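6/9/24

Up too early again. Couldn't sleep, head full of the drift problem. Coffee, toast, back down to the bench by seven with the window open. Nice and quiet on the street.

So where I am. The Timska pressure sensor still reads high first thing and then settles. Left it logging overnight, came down to 1,431 samples, which is less than I expected – the logger dropped out at some point and came back by itself. No idea when. There's a gap in the file and the clock on the logger is off by an hour becuase I never set it after the spring change. Fixed that now. Should have fixed it in March.

Plotted what I had. Slow creep up through the night, then flat from dawn. Temperature, surely. The data sheet says compensated over the full range but the data sheet was also wrong about which pin is ground so I'm not taking its word for anything.

Tried the freezer pack trick. Wrapped it in a sandwich bag, put it next to the sensor body (not touching), watched the numbers. Down, down, then a jump. The jump bothers me more than the creep. A creep I can fit a line to. A jump is a bad joint or a loose wire or something inside letting go. Wiggled every wire I could reach. Nothing. Wiggled them again with the pack on. One more jump, but I had my elbow on the bench so who knows.

Wrote to Sandham about a replacement, second time. First one they sent the standard reply asking for the lot number, which was in my message. Put it in the subject line this time. And again in the first sentence. And attached the label. It's Sunday so I'll hear nothing till tomorrow at best.

Lunch was leftover rice, stood up, reading the Wattanapong manual. It's better written than the Timska one by a mile. Real wiring diagrams, and a page on what happens if you power it backwards (nothing, there's a diode, bless them). Their sensor costs more but it has a digital output and I could throw out half my amplifier board. Which I spent all of April on. Hmm. Not ready to think about that.
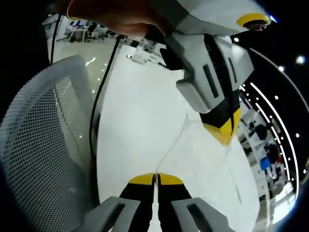

Hand on the upper part of the gripper, yellow fingertip at the lower end.

Afternoon, redid the amplifier anyway. Swapped the gain resistor, 334 on the little marking so that's 330k, checked with the meter and it was close enough. Old one was fine too, as far as I can tell. So no reason to have swapped it except that I wanted to do something with my hands. Burned the side of my thumb on the iron. Cold tap, two minutes, back to it.

Noise is better after though. Might be the resistor, might be that I moved the power brick to the other end of the shelf at the same time. Changed two things at once like an idiot. Put the brick back – noise came back. OK so it was the brick. Moved it away again and taped a note on the shelf so I don't shove it back there when I'm tidying.

Bridge supply next. Sags a little when the relay clicks, I can see it on the scope if I squint. Added a fat capacitor. Sags less. Relay should really have its own supply, I've known that for weeks. Added to the list. The list is on its second sheet now and the first sheet has a coffee ring right through the part numbers.

Calibration run at four. Hand pump, the good gauge, ten steps up and ten down:

up – clean, straight line, very pleased
down – reads high on every step, worst in the middle
up again – clean but shifted a hair from the first one

Hysteresis then. Or I'm not waiting long enough between steps. Counted to thirty each time but I was going faster by the end, I know I was. Do it again with the kitchen timer. Needs a full evening with no phone.

One thing I did not think of till I was washing up. The tubing. It's the soft clear stuff and it stretches, of course it does, and it'd be slow to relax on the way down. Stiffer tube would tell me. There's a length of nylon in the garage somewhere, used it on the compressor. Looked for it for half an hour and found the missing hex key set instead, the one I bought a replacement for last month. No nylon.

Ordered the tubing from Clivetti along with heat shrink, two connectors, and 400 crimp pins because the small bag was nearly the same price. I'll be crimping until I die. Total came to 133 with the shipping, more than I wanted to spend on a part I'm sure I own. Delivery Thursday they say.

Also need to decide about the enclosure before I drill anything. If I go to the Wattanapong sensor the hole is bigger and it has to sit at the bottom, and then the cable gland goes out the side where the bracket is. If I stay with the Timska all the holes are fine where I marked them. So no drilling. The box has been sitting there with pencil marks on it since the end of winter and some of them have rubbed off.

Want this thing on the well before September. That's when the level starts dropping and I'd like to have the whole curve for once, not just the back half of it like last year. Last year I was lowering a tape with a weight on it and writing in a notebook with wet hands. Half of those pages are stuck together.

Logger is running again tonight. Clock right, fresh batteries, wires taped down, freezer pack back in the freezer. Put a thermometer probe next to the sensor so I'll have both lines on one plot in the morning. Kitchen light's still on down there, going to go turn it off. Thumb hurts.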